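Against the Lid

When I moved to this country, I learned to drink coffee through a small hole. I am used to it now, but I still think it is a poor way to drink, and I want to say why.

A coffee begins with its smell. The lid takes most of this away. Then the tongue meets hot plastic and a thin stream arrives from a place you cannot see, so you sip with fear, like a child with medicine. 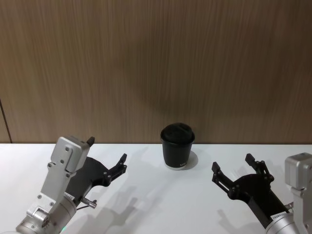
My friend Reto Eberhard disagrees with me. He walks 9 blocks from Pyo to his office in Dimmont, and he says that without a lid he would arrive with a wet sleeve. I accept this. For walking, the lid is a good servant. But most of the people I see at Pyo are not walking. They sit at a table for half an hour with the lid still pressed on, as if the table were a bus.

A straw is a different matter. For cold drinks I like one very much, and for some people it is a necessity, so I would never ask a café to hide them. With hot coffee I have tried it two times and burned the same spot of my tongue.

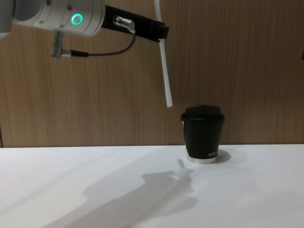

What I would like instead

Put the lids on a side shelf, next to the sugar, and let each person take one. Édgar Grajales did this in his café in February. He told me that on the first morning four customers asked where the lids were, and he pointed to the shelf. Two of them took one. The other two sat down and drank with the cup open.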